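Speaker notes: Opening address to the Faculty of Engineering and Applied Arts, Hastcombe College
25 May 2022

Good morning, colleagues. Thank the hosts in the Predari Building before beginning. Confirm that the deputy heads of department have the printed tables.

The purpose of this address is to set out how the faculty will be led in the period between the merger of the two schools and the appointment of a permanent dean in December. The interim arrangement was approved by Senate and gives the acting dean full authority over teaching, staffing and the faculty budget.

Enrolment. The merged faculty has 1459 students, of whom 451 are in their first year. Pause here, as the figure is higher than the one circulated in the spring. Part-time students are now counted in full.

Teaching space. The Flirno wing will pass to the faculty over the summer. Timetables for practical classes will be issued by the registry, and requests for changes should go through heads of department.
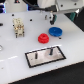 Slide 4. Connector insert on a white board.

Staffing. There are 17 open posts across the faculty. Priority will go to those that support first-year teaching — the remainder will be reviewed once the new dean is in place. No existing contract is affected by the merger.

The Horobets Fund. Small grants remain open to all academic staff, with a limit of 1000 pounds for each award. Applications from joint projects between the former schools are especially welcome.

Search for the dean. The panel will include two elected members of staff and one student. Candidates will give an open lecture, and written comments will be accepted for five working days afterwards.

Take questions on timetables first. Questions on individual posts should be referred to the staffing office.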